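Nunditz: is it worth saving gold for the Fledach armor set?

Posted by powellbound

I'm in the third chapter of Nunditz and the smith in Mamirthorpe wants 2,538 gold for the full Fledach set. I have 800. Every fight on the river map pays me in what I can only describe as pocket lint. Do I grind for it, or buy the cheap spears and move on? Playing on Hard, if that matters. My archer has died so often I've stopped learning her lines.

tinpothelm

Skip it. The set gives you 2 extra defense per piece and slows the wearer, so your knight will arrive beautifully dressed after the battle is over. Buy spears, put your healer behind the knight, and replay the bridge mission until everyone is level 15. The chapter boss hits magic defense anyway — armor won't save you from that.

Also, keep the archer off the front row. I say this with love.

grumblemage

get the boots only

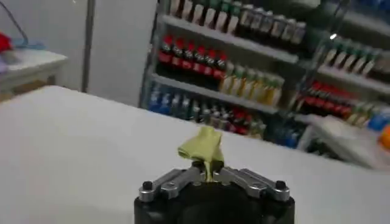
oldsavefile

The boots are a fair compromise, although the smith won't sell pieces separately until you finish the Powell side quest. Talk to the ferryman at night, agree to everything, and regret it later. The quest takes four battles and pays well enough that you may end up able to afford the whole set, at which point you won't need it. Save before the last one — the game doesn't warn you that you can't go back to town.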